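# Demonstration work at Skakanow

**Demonstration work** at Skakanow is the paid handling of objects with hand-held grippers, done so that a robot control program can be trained on the recordings. The parts-kitting firm began it in February as the first stage of a plan to automate its small-parts benches. The program is called Flelow. Its supporters describe it as relief from dull work, a claim that has so far been hard to check.

## The work

Operators pick up, open, close and move storage items at a table while their motions are logged. A full set for one item is 50 accepted takes. Rejected takes are repeated and do not count toward the daily target. 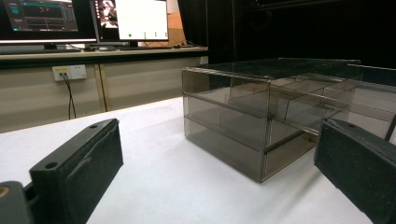 Staff objections have mostly concerned the choice of items. Kitters on the floor handle torn bags, bent lids and bins filled past the rim. The training tables are tidier. A smoke-gray box with two tiers and silver edging, set on a bare stretch of white tabletop, is a fair test of grip and placement, but it says little about a delivery shelf at the end of a shift. Management's answer is that harder items will come later, and no list of them has been published.

## Effect on jobs

Skakanow moved 7 kitters into demonstration work at their existing pay grade. Job titles changed to "motion operator," and the bonus for kits completed was dropped. A replacement bonus tied to accepted takes was promised and then put off twice.

Maribeth Padilla, a former shift lead, argued in the staff newsletter Ruddock that the new role uses the kitters' skill without paying for it. "We teach it how we do the job," she wrote, "and the grade sheet still says we're moving boxes."

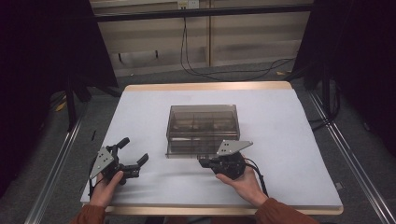
Her article also raised the matter of strain. Operators hold a tool in each hand for long stretches, and the break schedule was copied from the kitting benches, where hands are free between orders. The firm added a second afternoon break on Wednesday shifts only, as a trial. Results have not been released.

## Claimed results

An internal summary credited Flelow with 1,262 accepted takes in its first period. It gave no figure for rejected ones, and none for hours saved on the floor. The only bench converted so far, known as Zoseck, is still staffed by 2 people, the same number as before. One of them now clears faults.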